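Gripper house rules – your questions

How hard can I squeeze?
Just enough to hold. I like both pads in the folds before anyone lifts, and please don't yank!

Do I have to wipe the pads?
Yep, every 13 grabs. I keep a cloth on the Nadarar bench.

Can I change the finger screws myself?
Nope – ask me or Firdevs, we've got the right driver.

What about soft, bunched-up stuff?
Go in slow and close on a fold (my favourite bit).
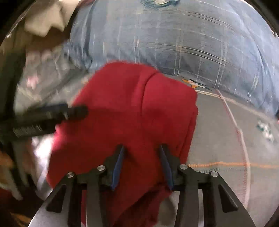
Blue pads closing on a bunched red cloth.

Still stuck? Give me a yell.
– Umut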